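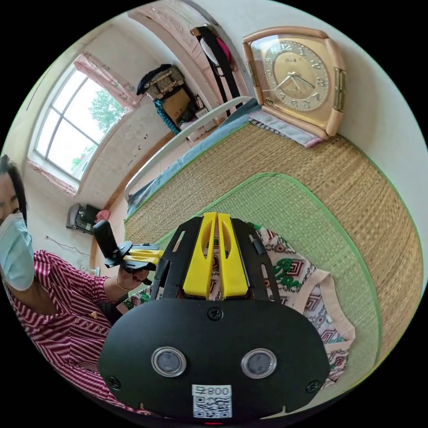 Gustier est une petite maison qui réédite des sermons, des cantiques et des lettres pastorales que leurs auteurs croyaient sans doute définitivement rangés. Nous travaillons surtout à partir du fonds Daller, soit 333 cahiers d'une écriture penchée, où le prédicateur annonce volontiers qu'il sera bref avant de noircir 18 pages. Nos volumes se reconnaissent à leur dos jaune vif, à peu près le jaune des deux doigts de la pince en tête de cette page. Les libraires religieux nous avaient recommandé le bordeaux. Nous les avons écoutés avec beaucoup de respect.

Ce que nous publions

Le catalogue compte 17 titres. On y trouve les Sermons d'hiver, les Sermons d'été (plus courts, il faisait chaud dans la chapelle), un choix de cantiques avec leurs mélodies et la correspondance avec la paroisse de Tirnitz, consacrée pour un bon tiers à la réparation d'un harmonium. Le texte est donné en entier, dans une orthographe modernisée. Les digressions sont conservées, y compris celle sur les limaces, qui se rattache au livre de Jonas par un chemin que notre annotateur cherche encore.
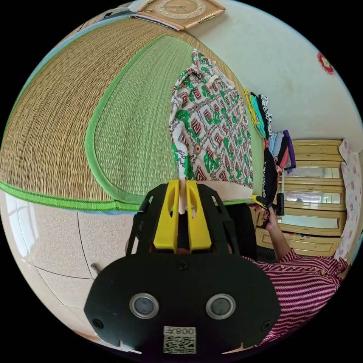
Bande de tissu clair pincée entre les deux doigts jaunes.

Qui nous sommes

Socorro Zapata dirige la maison et relit toutes les épreuves, au crayon, avec des commentaires en marge que nous ne reproduisons pas. La composition et l'impression sont confiées à l'atelier Quintana, qui accepte nos notes de bas de page avec patience et les facture en conséquence. Nous ne dépendons d'aucune Église. Des lecteurs catholiques nous trouvent très protestants, des lecteurs protestants nous trouvent bien indulgents, et les deux groupes achètent les cantiques.

Consulter et commander

Les sermons déjà transcrits se lisent gratuitement sur ce site, classés par livre biblique. Les volumes imprimés se commandent en librairie ou directement chez nous. Comptez 2 semaines de délai, davantage en septembre, quand les paroisses se souviennent toutes ensemble qu'il leur faut des recueils pour la rentrée.

Si vous possédez des lettres ou des cahiers de Daller, écrivez-nous avant de les envoyer. Nous répondons à tout le monde, à la main quand l'imprimante l'exige.

Page mise à jour le 24 janvier 2026.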